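Maksymiv Collection: Conservation and Display Programme
Progress report to the Trukari Fund, second period
October 14, 2018

Summary

Work on the six motor cars covered by the grant continued through the period. Four are now complete to display standard. The fifth, the Jultden tourer, is mechanically complete and awaits trim. The sixth, the Uvley saloon, is behind programme for the reasons set out under Engine and Transmission. No change to the total grant is requested.

Bodywork and Paint

The tourer's rear wings were found to have been repaired with filler over corroded steel. The filler was removed and new sections were let in. The original colour was matched from a sample taken behind the dashboard, and the body was painted in cellulose as agreed in the application. Chrome parts were returned by the plating contractor in two batches. One headlamp rim was rejected for pitting and has been sent back.
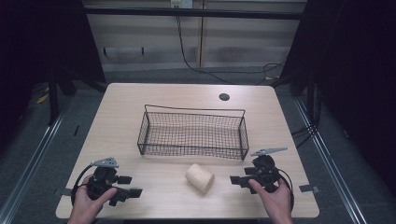 Engine and Transmission

The saloon's engine was stripped in full. The block has a crack between the second and third bores, which did not show in the survey made before purchase. It will be stitched cold by a specialist, and the work is booked for November. The gearbox needed bearings and one new layshaft, now fitted. The tourer's engine has run for about 300 minutes on the stand with steady oil pressure.

Expenditure

The stitching is quoted at £631 against a line of £600 for engine machining. The difference of £31 will be met from the transport line, which is underspent. All other lines are within budget. Receipts are held with the grant file and copies can be sent on request.

Display and Records

The layout of the east hall has been revised so that the tourer can be viewed from both sides. Floor loading was checked and no strengthening is needed. Build records for the four finished cars have been typed up and indexed by chassis number. The records for the tourer lack the upholstery invoices.

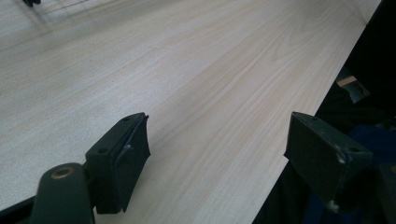 Maksymiv Collection, Vehicle Conservation Department

Next Period

The trim for the tourer is to be cut and fitted first, as the hood frame cannot be adjusted until the seats are in. The saloon's block will then be checked under pressure before assembly begins. If it fails, a replacement block will be sought and a revised programme submitted. The department asks the Fund to agree a later completion date for the saloon only.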